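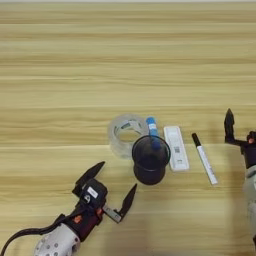 # Conjunto de bancada Bidari para testes rápidos

Conjunto de apoio para a execução e o registo de testes rápidos em cassete, destinado a gabinetes de enfermagem, postos de colheita e salas de formação. Fornecido pela Kostia em caixa única, com reposição separada dos consumíveis.

**Referência:** 2274-B
**Linha:** Bidari
**Unidade de venda:** conjunto

## Composição

| Artigo | Função |
|---|---|
| Copo de suporte em plástico fumado translúcido | Mantém o tubo na vertical ou ligeiramente inclinado |
| Tubo de ensaio com tampa de rosca azul | Recolha e transporte da amostra |
| Cassete branca com código QR | Suporte do teste, com poço de amostra oval |
| Marcador branco | Identificação do tubo e da cassete |
| Rolo de fita adesiva transparente | Fixação de etiquetas e fecho de sacos |

O tampo de madeira não faz parte do fornecimento.

## Copo de suporte

Corpo cilíndrico com base alargada e bordo superior arredondado. O plástico escuro deixa distinguir a parte inferior do tubo, incluindo a cor, sem o retirar do copo. O tubo fica com a tampa acima do bordo e retira-se com uma só mão.

O copo não é autoclavável. Lavar à mão com detergente neutro. Temperatura máxima de lavagem: 60 °C.

## Tubo e tampa

A tampa azul é de rosca e distingue-se facilmente no posto de trabalho. Apertar até encontrar resistência, sem forçar. O tubo é de utilização única. A identificação escreve-se na zona transparente junto à tampa, que permanece acessível com o tubo no copo.

## Cassete

Invólucro de plástico branco, retangular, com rebordo elevado. O poço de amostra encontra-se junto a uma das extremidades e a janela rebaixada na extremidade oposta. O código QR está impresso na zona central e deve ficar livre de fita, etiquetas e tinta.

Colocar a cassete numa superfície plana antes de aplicar a amostra e não a deslocar até ao fim do tempo de leitura. Volume e tempo constam do folheto do lote e prevalecem sobre qualquer indicação desta página.

## Disposição recomendada

1. Copo no centro da bancada, com o tubo já identificado.
2. Cassete ao lado do copo, com o código QR voltado para cima.
3. Marcador do lado da mão dominante.
4. Fita atrás do copo, fora da zona de aplicação da amostra.

Em tampos com junta visível, assentar a cassete inteiramente de um dos lados da junta.

## Armazenamento

Conservar em local seco, ao abrigo da luz direta. As cassetes permanecem na embalagem individual até à utilização. Não guardar o rolo de fita junto a fontes de calor. O marcador conserva-se na horizontal, com a tampa colocada.

## Reposição

- Tubos com tampa azul: embalagem de 90 unidades.
- Cassetes: embalagem de 60 unidades.
- Copo, marcador e fita: à unidade.

As embalagens de reposição da linha Maluleke usam tubos de outro diâmetro e não são compatíveis com este copo. As da linha Mosholm são compatíveis, exceto as de tampa de pressão.

Os pedidos recebidos até às 15h00 são preparados no mesmo dia útil. Os consumíveis com embalagem individual aberta não são aceites em devolução.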